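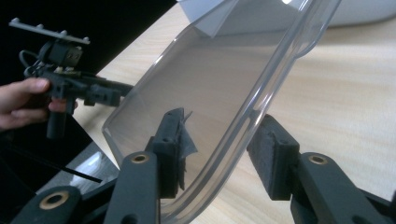 HOUSEHOLD RECYCLING

Frequently Asked Questions: Plastics and Mixed Containers

The Drenville Department of Sanitation receives many inquiries regarding plastic trays, tubs, and bottles. The answers below apply to all single-family homes and to apartment buildings of up to 10 units. Larger buildings are served under separate contracts and should consult their property manager.

Which plastics are accepted in the blue cart?

Bottles, jugs, tubs, and rigid trays are accepted, whether clear or colored. Items must be empty and free of food. Foam, plastic film, shopping bags, and garden hoses are not accepted and should be placed in the trash cart or taken to the Leckie Street drop-off center, where separate bins are provided for film and foam.

Does a clear plastic tray need a number on it?

No. Residents are asked to sort by shape. The number inside the small triangle identifies the type of resin and does not indicate whether the item can be recycled locally. A rigid tray with no number may go in the blue cart.

Must containers be washed?

A quick rinse is sufficient. Soap is not required, and labels may be left in place. Containers that held motor oil, pesticides, or pool chemicals are not accepted even when rinsed. Please bring them to the household hazardous waste counter at Leckie Street.

Should lids be left on?

Lids should be screwed or snapped back onto empty containers. Loose lids fall through the screens at the Urari sorting plant and are sent to the landfill with broken glass and grit.

May trays be stacked inside one another?

Trays of the same material may be nested. Please do not place a plastic tray inside a metal can or a cardboard box — the sorting equipment reads the outer item only.

My recycling was left at the curb with an orange tag. What does this mean?

The tag lists the reason the cart was not emptied. Remove the items marked on the tag and set the cart out on your next regular collection day. A cart tagged three times in one year may be withdrawn, in which case the household will receive a letter explaining how to request its return.

What time should carts be set out?

Carts should be at the curb by 6 a.m. and brought in by the end of the same day. Wheels should face the house, and the lid must close fully. Bags left beside the cart will not be collected.

Can I request a second cart?

Yes. A second blue cart is available to any household of six or more people at no charge. Other households may rent one for $66 per year. Application forms are available at the service desk in City Hall or may be requested by mail.

Will collection change over the winter holidays?

Routes may run one day later in the last week of December. The revised schedule is posted at City Hall and at all branch libraries before the end of November.

Who collects and processes the material?

Curbside collection is carried out by Bukance under an agreement with the city. Questions about a missed pickup should be directed to the department and not to the drivers.

Whom may I contact with a question not answered here?

General inquiries may be addressed to Greer Baird, Resident Services. Schools and businesses seeking a collection agreement should write to Tahsin Siddiqui, Commercial Accounts. Please include your service address with all correspondence.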